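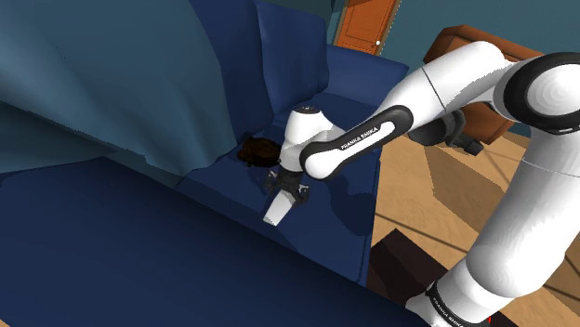

About Lonisby

Hello, and thanks for wandering over to this page! I'm Lionel Renaud and I run Lonisby, a small upholstery workshop and evening school in Gidville. I teach people to take old chairs to bits and put them back together so they're nicer to sit on than they were before.

I started in January, in the back half of what used to be Guillot the saddlers. I'd been doing repairs at home until then, and my family had grown very tired of finding tacks in the carpet (and once in a slipper). The Guillot name is still painted over the side door. I keep meaning to do something about it, but I've got rather fond of it.

What we teach

The beginners' course runs for 9 weeks, one evening a week. Bring a drop-in seat or a small footstool and we'll strip it, web it, stuff it and cover it. Please don't bring your granny's wing chair to the first class! Wing chairs are lovely but they're a pig to do, and you'll enjoy yours far more once you've got a seat or two behind you.

After that there's the sofa group, for people who've done the beginners' course or something like it elsewhere. I only take two sofas at a time – there isn't the floor space for more – so the waiting list can be long. Do put your name down anyway, people drop out when they see how much fabric costs.

Fabric and bits

I've got a wall of remnants you can rummage through, priced by the piece. For full lengths I order from Asau, a little mill whose wool cloth I've used for years. Their dark blues wear especially well, and dog hair brushes straight off the tighter weaves. Webbing, hessian and tacks are sold at the desk, and tacks come in boxes of 1000.

Coming to see us

We're up two flights of stairs and there's a goods lift round the back for furniture. Ring the bell and give me a minute, I'm usually under something.

Page last updated March 2021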